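skirnus_b
moved into the new office in January, white ceiling, exposed duct, two fluorescents. glare on the desk by the windows is killing me. film or blinds? quote for film is 522

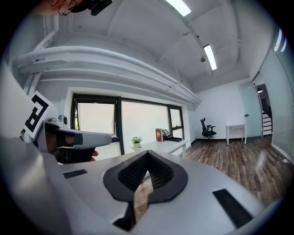
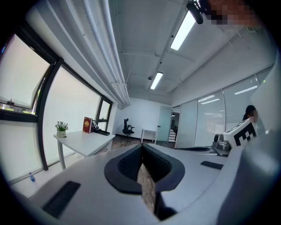
anyway landlord says no drilling in the window frames

treloar45
blinds. film makes evrything gloomy

voldenfan
disagree, had film 131 days now, fine. Skip the 522 quote tho, Flostden rolls are 100

treloar45
100 and bubbles all over

skirnus_b
could just turn the desk i guess. is film removeable?

voldenfan
mine was. soapy water, go slow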